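Durside Touring Music Stand

Made by Gerano, supplied with carry bag and clip-on ledge

If you play in the pit, you'll know the sound of a music stand giving up halfway through the second act. There's a small creak, the desk tips forward, and forty pages of second violin slide gently towards the conductor's feet. We have stocked a fair number of stands over the years and the Durside is the first folding one we'd happily put in front of a whole opera band. We love it!

Gerano built it for small touring companies, the kind that play a town hall one night and a barn the next, with everything packed into the back of two vans. It folds like an ordinary wire stand but it has a solid desk, a proper rubber-footed tripod and a height range that suits a cellist on a low chair as well as a bass player on his feet. Heino Rätsep, who runs the music side at Hinstead Touring Opera, took 40 of them out on a run of Rossini and came back asking for more.

The desk

The desk is one piece of pressed aluminium with a matt black finish, so it doesn't throw light back into the players' eyes or up at the front row. It holds an open full score without sagging in the middle. The bottom lip is deep enough for a thick bound part plus a pencil, and if you need more, the clip-on ledge pushes on underneath and gives you room for a mute, rosin, a spare reed box and whatever else you like to have to hand. (Clarinettists doubling on bass will be very glad of it.)

Two sprung page holders come fitted. They swing right out of the way when you don't want them, and they are stiff enough for outdoor work in a light breeze. For anything windier, take pegs as well.

The tilt is held by a friction joint with a large hand wheel. You set it once for the weight of your music and then simply push the desk to the angle you want. It stays there. I have leaned a complete vocal score of Don Carlos on mine and gone off to make tea -- no creak, no slow nod.
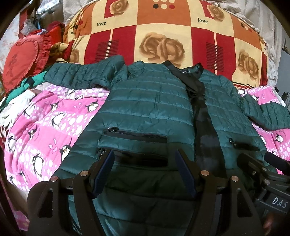 Dark teal quilted jacket with zipped chest pockets

The tripod

The legs open with one pull and lock with a collar. They can also be set narrow, and that is the part I'd shout about if I were allowed to shout on this page. Pits are cramped. Half the time there isn't a pit at all, only a strip of floor between the stage and the first row of chairs, and the stands end up with their legs tangled like knitting needles. On the narrow setting the Durside takes up a good deal less floor and is still steady enough for a normal orchestral part. Go back to the wide setting for full scores.

One leg can be lengthened on its own for raked floors and steps. Loosen the small ring near the foot, pull the leg out until the stand is upright, tighten the ring. Churches with uneven flagstones are no trouble either.

The shaft comes in two sections, each with a twist lock. Please don't overtighten these! A firm half turn is plenty. If a lock does start to slip after a few seasons, the inner sleeve can be replaced at home in a couple of minutes and we keep them in the spares drawer.

Lights

Any clip-on light will fit the desk. We like the Strömberg pit lamp with this stand, as its clamp is shallow and leaves the top line of the music clear. The shade is long enough to keep the light on the page and off the scenery, and the lighting designer will thank you for that during a blackout. There is a cable clip at the back of the Durside's shaft, and another at the foot, to keep the lead tidy where singers have to walk past.

If you use a tablet, take the optional tablet tray instead of the standard desk. It fits the same joint.

Carrying and storing

Each stand comes in its own bag with a shoulder strap and an outside pocket for the ledge. The desk lifts off and lies flat in a padded sleeve, so it won't scratch the shaft or get bent under somebody's timpani. For larger orders there is a wheeled crate that takes 10 stands without their bags, desks slotted upright along one side. It goes through an ordinary doorway, and up a ramp with one person pushing.

Do wipe the stand down before packing if it has been outside. The joints are greased when they leave the workshop and shouldn't need anything more from you than a dry cloth.
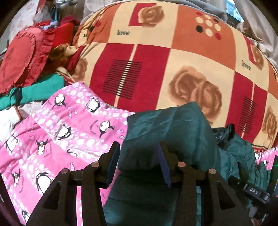 Checked quilted blanket with roses and "love" lettering

What's in the box

Durside stand with solid desk
Clip-on ledge
2 page holders, fitted
Carry bag with shoulder strap
Spare set of rubber feet

Sold separately

Strömberg pit lamp
Tablet tray
Wheeled crate
Replacement inner sleeves
Conductor's desk, extra wide

Our order code for the standard stand is 308. Add C for the version with the conductor's desk, which has the same tripod but a wider top and a second lip halfway up for the baton and a pencil. It's a lovely thing to work from, and folds into the same length of bag, though the bag itself is broader.

From people who use it

"We rehearse in a school and perform wherever they'll have us. I can put the whole band's stands out by myself before the singers arrive, and I don't go home with pinched fingers. The narrow leg setting got us two extra woodwind into our last Figaro."
Triin Vaher, orchestra manager

"The wheel on the desk is big enough to turn with gloves on. Anyone who has played a garden opera in June will understand."
Heino Rätsep, Hinstead Touring Opera

Ordering and hire

Single stands are normally in stock and go out the next working day. Crates are made up to order, so please give us a little warning if you have an opening night coming. We also keep a hire set for companies that need extra stands for one production, and if you buy afterwards we take the hire charge off the price.

Want to try one first? Come by the shop with your heaviest score and set it up on the floor. We open at nine, and there is usually a Durside standing by the till with somebody's Puccini on it. Ask for a go with the narrow legs while you're in.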